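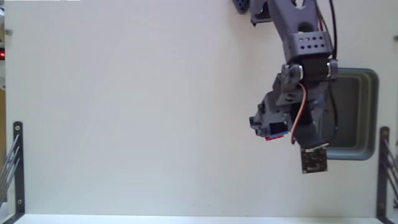

Thin polish that needs three coats is usually a pigment problem, according to the formulator who runs the small-batch nail lacquer line at Clurer. We talked for an hour about base chemistry, settling and why pale creams streak.

"White pigment is heavy," she said. "Titanium dioxide sinks in a solvent base unless something holds it up. We use a clay gel for that. If you cut the gel to make the polish flow better, you get a bottle with a clear layer on top by the end of the month."

The Kuletlow shades, a set of 6 pastels released in March, went through 23 test batches. Most failed on leveling. The brush left ridges that stayed visible after the top coat, and adding solvent only moved the color toward the cuticle. The final version has a slower solvent blend and a wider brush. Drying time went up as a result.

"People will notice that," she said. "I would still take the longer dry time. A ridge is permanent until you remove it."

She tests on plastic tips first, then on her own hands — left hand with base coat, right hand without. A shade has to reach full cover in two coats on both. Wear is checked after 3 days, mainly at the free edge, where shrinkage shows first.

Glitter is handled separately. The Coppens topper uses hexagonal polyester film, and each lot is soaked in the base before filling. "Some film bleeds," she said. "Silver is fine. Red and purple are where you find out your supplier changed the coating."

The current run is over 3,000 bottles, filled at a contract site in Sevitz. She doesn't plan to go larger, as the mixing tank there is already at its limit for the thicker creams.

On storage, her advice was short. Keep bottles upright, away from windows, and roll them between the palms before use. If a polish has gone stringy, add two drops of thinner and wait an hour. "Never remover," she said. "Acetone breaks the gel, and the pigment drops for good."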